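Why Do We Get Goosebumps?

You step out of a warm bath and the air in the bathroom feels chilly. Look down at your arm. The skin has turned bumpy, and if you look closely, every bump has a tiny hair standing up in the middle of it. Those are goosebumps. They got their name because they look like the skin of a goose after its feathers have been plucked.

Almost everyone gets them, and you can't usually decide to have them. Your body does it for you.

What is happening in your skin

Your skin is covered with hairs. Some are easy to see, like the ones on your head. Others are so thin and pale that you need bright light to spot them. Each hair grows out of a small tube in the skin called a follicle.

Next to most follicles is a very small muscle. One end is fixed to the follicle and the other end is fixed near the top of your skin. When the muscle tightens, it pulls on the follicle and the hair stands up straight. The skin around the hair gets pushed up into a bump.

The muscle has a long name: arrector pili (say "uh-REK-tor PIE-lie"). That is Latin for "raiser of hair."

Who gives the order?

When you kick a ball, your brain sends a message to your leg because you want to kick. Goosebumps work differently. The message comes from a part of your nervous system that runs without your help. It is the same part that makes your heart beat faster when you get a fright, and makes the dark circles in your eyes get bigger.

A few people can give themselves goosebumps on purpose, but this is rare. Scientists are still studying how they do it.

Why cold air does it

Think of a cat that has been sitting outside on a winter morning. It looks fatter than usual. The cat hasn't gained weight overnight. Its fur is standing up, and air is trapped between the hairs. Air that stays still is good at keeping heat in. A puffy winter jacket works the same way.

Birds do this too. A small bird on a cold branch can fluff up its feathers until it looks like a ball.

Long ago, our ancestors had much more body hair than we do. Raising it would have helped keep them warm. We have lost most of that thick hair, but we kept the muscles. So your skin still tries to fluff up your fur, even though there isn't enough of it to make much difference.

Why fear does it

Animals also raise their fur when they are scared or angry. A frightened cat arches its back and its tail puffs up like a bottle brush. This makes it look bigger, and a bigger animal might be left alone. Porcupines do something similar with their quills, which are really stiff hairs.

When something startles you, your body releases a chemical called adrenaline. It gets you ready to run or to defend yourself. It also tightens those little muscles in your skin.

Why music does it

This one is harder to explain. Many people get goosebumps when a choir reaches a loud part, or when they hear a song they love. Others get them from a sad scene in a movie, or from standing at the top of a mountain. Some people never get them this way at all.

Scientists think it has to do with strong feelings. The parts of your brain that deal with feelings are connected to the parts that control your heartbeat and your skin. A sudden change in the music — a new voice, or a jump from quiet to loud — seems to set it off in a lot of listeners.
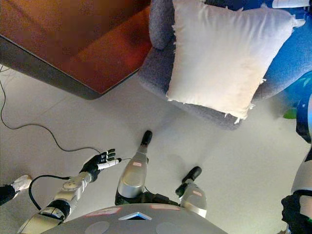 Menaka Gazi wrote to us that she gets goosebumps on her arms but never on her face, and asked if that was normal. It is. Goosebumps show up most on the arms and legs. Some people do get them on their cheeks, but they are much harder to see there. You won't get any on the palms of your hands or the soles of your feet, because no hair grows in those places.

Do they hurt?

No. You might feel a tingle or a shiver at the same time, but the bumps go away by themselves once you warm up or calm down. Rubbing your arms or putting on a sweater can help if you are cold.

Try it yourself

You need an ice cube, a towel and a magnifying glass. Roll up your sleeve and look at the skin on your forearm through the glass. Now slide the ice cube over the back of your neck for 5 seconds and look at your arm again. Did anything change? Dry your neck, wait until you feel warm, and try it with a favorite song in place of the ice.

Words to know

Adrenaline: a chemical your body makes when you are scared or excited.

Arrector pili: the tiny muscle that makes a hair stand up.

Follicle: the small tube in your skin that a hair grows from.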